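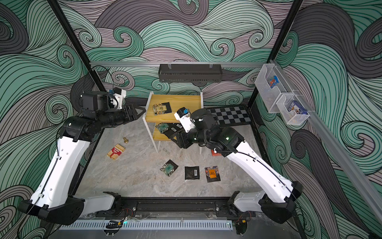 Figure 1. Two robot arms in a workcell with wave-patterned walls.

Short Documentary Film and Local Audiences: The Solís Screening Program in Kolletville
Final report, Media and Community course
Submitted 24 Apr 2025

1. Background

Solís is a 22-minute documentary about families who moved inland after the flooding of the Stillarport salt works. It was produced by Ditix, a small nonprofit production house, and has been shown at festivals since September. The film carries an appeal for a household relief fund, and the producers asked our course to study how audiences outside the festival circuit respond to it.

The project had two aims: to organize public screenings in Kolletville, and to record whether viewers remembered the subject of the film or mainly its form.

2. Method

The film was screened at 4 sites: the public library, the high school auditorium, a parish hall and the college cinema. Admission was free. Each screening was followed by a discussion of half an hour and a one-page questionnaire, which viewers could complete in English or Spanish. Total attendance was 214.

The questionnaire asked viewers to name one moment they remembered, to state what they believed the film was asking of them, and to say whether they had heard of Stillarport before. Answers to the first two questions were coded by two members of the group working separately, and differences were settled by discussion.

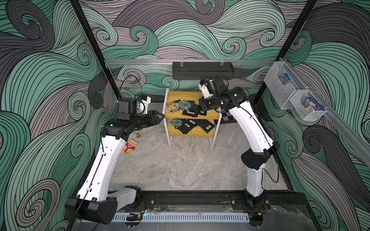 Donations were accepted at the door but were not solicited during the discussion. The group had set a target of $2,000 for the relief fund. The amount collected was $3,773, and the full sum was transferred to Ditix for the fund after the last screening.

3. Findings

The moment named most often was the long shot of the schoolroom with the chairs stacked on the desks. Viewers at the high school more often named the closing interview. Few respondents at any site had heard of Stillarport before.

Answers to the second question were less uniform. Many viewers wrote that the film asked for money, although the appeal appears only in the end credits. Others understood it as a request to contact elected officials — a reading the producers had not expected.

4. Limitations

Viewers chose to attend, and the results cannot be applied to the town as a whole. The parish hall screening began late because of a sound fault, and several questionnaires from that evening were returned incomplete. The Spanish version of the form was not tested before use, and its second question was worded more broadly than the English one.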